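Sandthorpe bakery will give unsold bread to evening kitchen

A bakery in Sandthorpe has started to give its unsold bread to a community kitchen in the same street, after a trial which began in October.

The Upadhyay bakery, on Virkent Road, used to sell its last loaves at half price in the final hour before closing. What was still on the shelves after this went to a farmer outside the town as food for his pigs. Under the new arrangement, the bread is carried every evening to the Semumness Kitchen, where a hot meal is served to anybody who comes through the door.

During the trial the kitchen received 3,102 rolls and loaves. Of these, 1,924 were eaten at the tables with soup or stew. The others were mostly taken home by guests at the end of the evening, and a smaller part was dried in the oven and made into breadcrumbs.

Poonam Kashyap, who manages the kitchen, told us that bread was before the trial one of the largest costs in her weekly shopping.

"We bought sliced bread from the supermarket, and we had to guess how much," she said. "If forty people came, we had too much. If it rained and then stopped, suddenly everybody came and we had nothing left at seven o'clock. Now I can spend this money on vegetables and on cheese, and the soup has become better. People have told me so, and they also told me when it was bad."

The kitchen is open five evenings a week and has seats for 49 people at one time. On Thursday, which is the busiest evening, the guests eat in two groups, the first at half past five and the second at a quarter to seven.

The bakery closes at five. The bread is put in paper sacks and must arrive at the kitchen before the first meal. Each sack has a label with the day of baking and a list of what the dough contains, so that guests with an allergy can ask before they eat. Bread with nuts is packed in a separate sack with a red label. Cakes and everything with fresh cream stay in the shop and are not part of the agreement.

Not all customers of the bakery were happy at the beginning. The half price hour was popular with families and with students who live behind the station, and several of them wrote to the shop to complain. The bakery has now decided to keep the lower prices on two days of the week, Monday and Wednesday, from four o'clock. On these days the kitchen receives less bread and completes it with rolls from its freezer.

The freezer itself was a problem for some weeks. The old one was too small and its door did not close well, and on one weekend a full drawer of rolls had to be thrown away. A larger one was bought second-hand in November and stands in the corridor beside the coats, where it is a little in the way.

Ms Kashyap said that the choice of bread has also changed the conversation at the tables. The older guests ask for the dark rye loaf, which they remember from their childhood, and the children prefer the soft oval rolls. She first thought that the sourdough would not be liked because of its hard crust, but it is good in onion soup and it is now the first to be finished.

The kitchen has begun to give a short cooking lesson before the meal on the first Wednesday of the month. The subject of the first lesson was bread from the day before: bread pudding, dumplings, and a cold salad with tomatoes and vinegar. The next lesson will be about lentils. Places are free, but it is necessary to write one's name on the list at the entrance.

Two other shops on Virkent Road, a greengrocer and a butcher, have asked how the arrangement works. The greengrocer will possibly join in spring. With meat it is more difficult, as it must be kept cold on the way and the kitchen does not have a suitable box for this at the moment.

The agreement between the bakery and the kitchen has no end date. Both sides will meet again before the summer, when the bakery sells fewer loaves and bakes less.

The Semumness Kitchen is open from Monday to Friday, from half past five until eight o'clock. The entrance is at the side of the building, and there is a ramp for wheelchairs and prams.
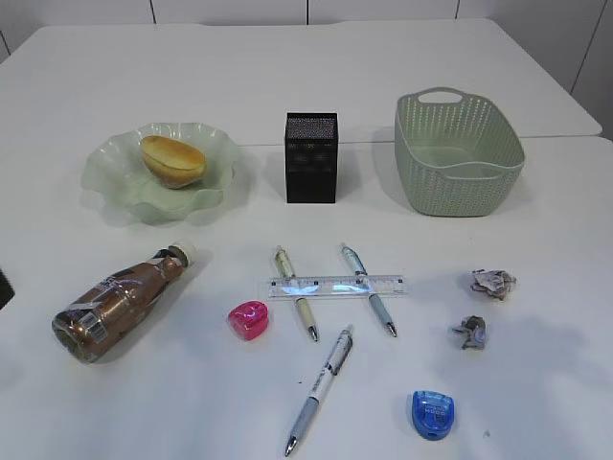 An oval bread roll in a pale green bowl with a wavy rim.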